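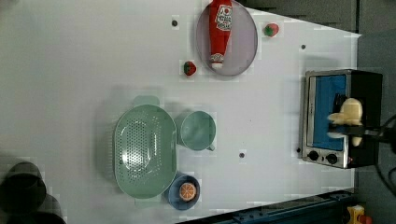
Play food is the name for toy versions of things people eat, made for games of kitchen, picnic and store. It is one of the most widely loved kinds of pretend toy, and it's easy to see why: a child who has watched dinner being made can start playing right away!

Search this encyclopedia Go

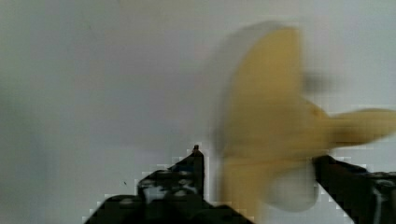 By the Millow Toys and Games desk | 22/11/2023

Early sets were carved or molded in one piece, and many were wonderfully detailed. Later makers split the food into parts, so that a loaf could be sliced or a fruit peeled and closed up again. The Kuvora pantry set, a favorite with collectors, has 60 pieces, including seven kinds of bread.

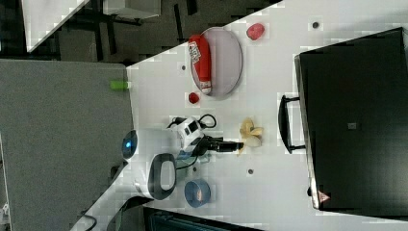

Felt food grew up alongside these sets and has a lively following of its own. Home sewers trade patterns for dumplings, pies and even fried eggs, and the June toy fair in Busmont gives them a whole hall, with almost 3000 items on show. Scale varies a great deal between makers, and a pea pod may well be longer than the carrot next to it.

See also: toy kitchens, dollhouse miniatures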